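How Puppets Are Made to Move

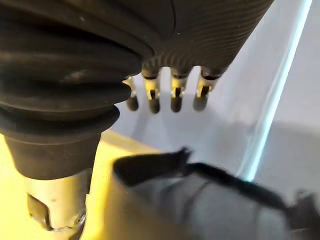 Four mechanical fingers with rounded black tips and small metal joints.

A puppet is any object that a person moves so that an audience believes it is alive. It may be carved from wood, sewn from cloth or cut out of card. This page explains the main kinds of puppet, how each one is worked, and how a puppet show is put together. Words in capital letters are listed again at the end.

What does a puppeteer do?

A puppeteer is the person who moves the puppet. Sometimes the puppeteer also speaks for it. In other shows the voices are spoken by a second person or played from a recording.

The work is physical. A glove puppet is often held above the head for a whole scene, and the arm gets tired quickly. Puppeteers train by holding the arm up for a short time each day and making that time a little longer every week.

Glove puppets

A glove puppet fits over the hand. The first finger goes into the neck and moves the head. The thumb goes into one arm and the middle finger, or sometimes the little finger, goes into the other. The puppet can nod, clap and pick up light objects called PROPS. It usually has no legs, as the audience sees only its top half.

The puppeteer stands or kneels behind a small theatre called a BOOTH. The flat shelf at the front of the booth is the PLAYBOARD. Props are placed on it during the show.

Mouth puppets

A mouth puppet has a jaw that opens and shuts. The thumb works the lower jaw and the four fingers work the upper part of the head. The mouth should open once for each beat in a word, so the word "banana" needs three openings. Beginners often shut the mouth on each beat when it should open, and the puppet then looks as if it is biting its words.

String puppets

A string puppet is also called a MARIONETTE. It hangs from a wooden frame known as the CONTROL. A simple marionette may have only one or two strings. A common pattern has nine: two to the head, two to the shoulders, two to the hands, two to the knees and one to the back. The shoulder strings carry most of the weight. Pulling the back string while lowering the head makes the puppet bow.

Strings tangle easily. To store a marionette, hold it by the control, turn the body gently so that the strings twist together into one cord, and hang it in a cloth bag. Turn it the other way to undo the twist.

Rod puppets and shadow puppets

A rod puppet is held up on a central stick, with thinner rods fixed to the hands. Large rod puppets may need two or three people each. One person holds the body and the others work the hands or feet.

A shadow puppet is flat. It is held between a lamp and a thin screen, and the audience sits on the other side. If the puppet touches the screen, its shadow is sharp. If it moves towards the lamp, the shadow becomes larger and softer at the edges. Coloured shadows are made by covering holes in the puppet with thin coloured film.

A show from start to finish

The Loseo Puppet Theatre in the town of Turkar is a small theatre with 42 seats in its front block and benches behind. Its main summer show is called Ham and the Night Boat. Ham is a glove puppet with a wool beard. The show lasts around 746 seconds longer than an hour, not counting the interval, and uses 6 puppets.

Work begins with a STORYBOARD. It is a row of drawings showing what happens in each scene. Next, the puppets are made. A head for a glove puppet must be light, so the makers at Loseo build it from paper and paste over a clay shape. When the paper is dry, the head is cut in half, the clay is taken out and the halves are glued together again.

After that come rehearsals. A mirror is placed in front of the booth so that the puppeteers can check two things. The first is height: a puppet that sinks below the playboard seems to be standing in a hole. The second is EYELINE, meaning the direction in which the puppet appears to look. A puppet whose eyeline is too high seems to be talking to the ceiling.

The last rehearsal uses all the lights, sounds and scenery. The show opens in July.

Where are old puppets kept?

Some are kept in collections. The Fokex Collection, next door to the theatre, holds 1172 puppets – most of them string puppets – in drawers lined with soft paper. The rooms are kept cool and fairly dark. Strong light fades cloth, and damp air makes wood swell.

Words to know

Booth – a small theatre that hides the puppeteer.
Control – the frame from which a marionette hangs.
Eyeline – the direction in which a puppet seems to look.
Marionette – a puppet moved by strings.
Playboard – the shelf at the front of a booth.
Props – objects that puppets hold or use.
Storyboard – drawings that show the scenes of a show in order.

Page last checked: 4/20/22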